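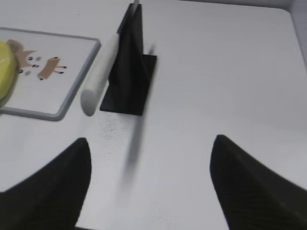 Ondow's new planner lets two arms share one knife

I dropped in on the Marnell bench on Mon 2 November to see the new release of Ondow, the open planning package a lot of you have been writing to me about, and I came home with way too many notes. So let me get the main thing out first: version 34 is up for download, and the big change is that two arms can finally be planned as one job when they're both holding the same object.

If you've ever tried this with the old version you know the pain. You'd plan the left arm, you'd plan the right arm, and then you'd pray the timing lined up. A few milliseconds off and the arms start fighting each other through whatever they're gripping (I once bent a perfectly good ruler this way). The new planner treats both arms and the tool as a closed loop, so every motion it offers already keeps the two grippers the right distance apart.

The team's test job is a kitchen one: a knife, a black stand, a banana and a cutting board. Lots of flat and shiny things, in other words, and one curvy one!

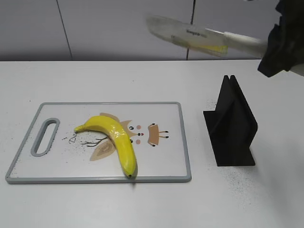

Knife in the gripper, with the banana on the board and the stand to its right.

Ilham Lahlou wrote most of the new code, and she walked me through it at a speed I could mostly follow. The planner searches for a path in the tool's space first — where should the blade be, and at what angle — and only then works out what each arm has to do to make that happen. Search time on her machine is 420 milliseconds for a typical two-arm move. The old release needed several tries to find anything at all, so I'm pretty happy with that number.

"The search was the easy part," she told me. "Deciding when to let go of a plan and start over took me all of September."

That second part is a small piece called Slaoui, and I think it's my favorite thing in the release. It watches the forces at both wrists and compares them with what the plan expected. Small difference, it softens the arms a little and keeps going. Big difference, it stops and asks for a new plan from wherever things happen to be. There are 53 settings for it, and Lahlou says to leave all but a couple of them alone.

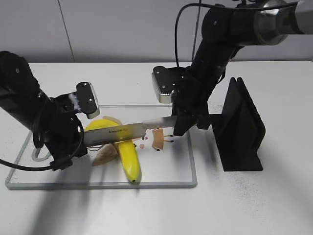
Perception got some love too. Purirness, the segmentation add-on, used to mix up printed artwork with real objects, so a cartoon on a board could turn into an obstacle that the arms politely steered around. The new model checks depth before it believes in an edge. It also merges the wrist cameras with the fixed ones and throws out any view where the blade is moving too fast to trust. I asked about crumbs and specks, and those get filtered by size, with a cutoff you can change in the config file.
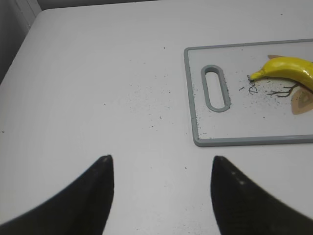
A few things to know before you upgrade. Old plan files won't load, and there's a converter but it skips anything with custom grasp poses, so keep a backup. The web viewer is gone for now and the desktop one is a bit slow to open on my laptop (around 10 seconds, enough time to wonder if I clicked it). Three-arm setups aren't supported, and please don't email Ilham about them, she knows!

The download and release notes are on the Ondow project page. I'm putting it on my own two arms this weekend and I'll post my config once I've got the wrist limits sorted out.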